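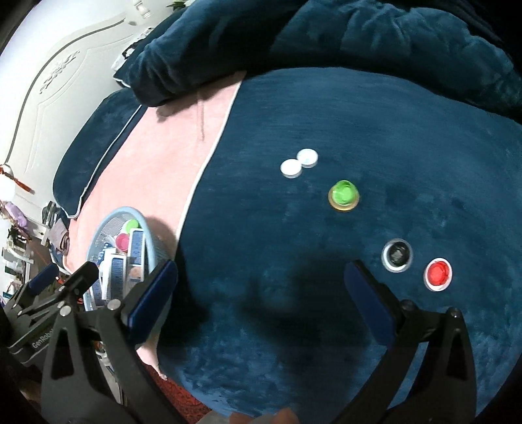 Mimoza Halilović replied to my last post: why does a house rule for hand-held grippers need 4 pages? Pick things up, put them in the basket, go home.

Fair. The first draft was one line and said "be careful." Everyone at Nidville agreed with it and went on doing whatever they liked.

So now the rule is specific. Jaws fully open before you go near the basket. Fingers stay behind the linkage. Medicine boxes get gripped by the sides, never by the flaps.
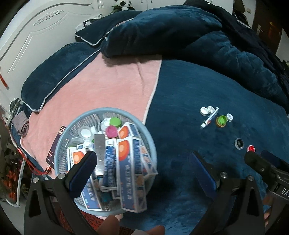 Also, no squeezing ointment tubes to "test the grip." That one has its own paragraph, and the people at Konbridge know why.

We looked back over 1,833 takes against the draft and threw out 49. Most of those were mine. I wrote the draft – I'd like that noted somewhere other than the minutes.
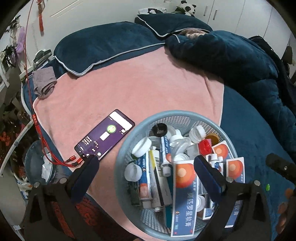 Does a dropped lid mean you start the take over?
Keep going and log the drop. You only start over if a hand goes in to rescue it.

Gorazd Nikolovski wants "rescue" defined. Page 5, then.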